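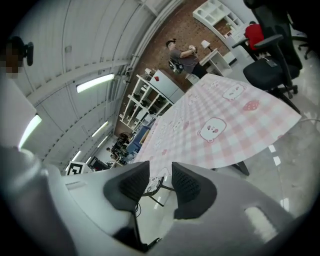 Re: [workroom] Tablecloths on the long tables

Clodagh Brophy wrote:
> The gingham cloth on the long table keeps creeping toward
> one end. By mid-afternoon one side hangs low enough to catch
> the chair arms. Can we either fix it down or go back to a
> bare top? I would also like a decision before we order the
> same thing for the Millavow room.
>
> Second point, the seating at that table is mixed. Is that
> deliberate?

Clodagh,

Taking the cloth first. It is the pink and white one with the bear faces, and I would keep it. The top underneath has a worn finish that marks easily, and the bare surface was the subject of most of the complaints in November. The creep has two causes as far as I can tell. The backing is smooth, and the overhang was never set evenly, so the longer side pulls.

What I propose:

Take the cloth off and wipe down both the top and the backing. Let both dry before refitting.

Lay a strip of open-weave shelf liner down the center of the table, stopping 2 inches short of each end. Full coverage is unnecessary and shows through as ridges.

Refit with the large bear face in the middle of the table and the check running parallel to the long edge. Use the check for alignment – it is easier to read than a tape measure.

Clip each short end. Do not clip the long sides, the office chairs will knock the clips off.

I tried the liner on the small table at Siqueira with an offcut and it held through a normal day of use. I have not tried it at full length. A roll of liner is some 40 feet, so one roll will do this table and Millavow.

On tape: please no double-sided tape. It left residue on the Gevitov benches that had to come off with a plastic scraper.

On seating: not deliberate. The black office chairs came over from Lellau when that room was cleared, and the chair with the black and white patterned seat was already at the table. The five-star bases need more clearance than the thin-legged chair does, so I would put the casters on the outer positions and keep the fixed legs near the table legs. The casters also roll easily on that floor. If people find them too free I can price a set of soft-tread replacements, but I need the stem diameter first.

Two small items while the table is being moved. There is a red garment over one of the chair backs, would the owner please collect it. And the white cable on the floor on the chair side should be rerouted along the wall or put under a cover strip, as casters will go over it sooner or later.

For Millavow I would hold the order until the liner has had a couple of weeks here. Same width, if we do order, but check the length again – the figure in the old room sheet includes the end flap.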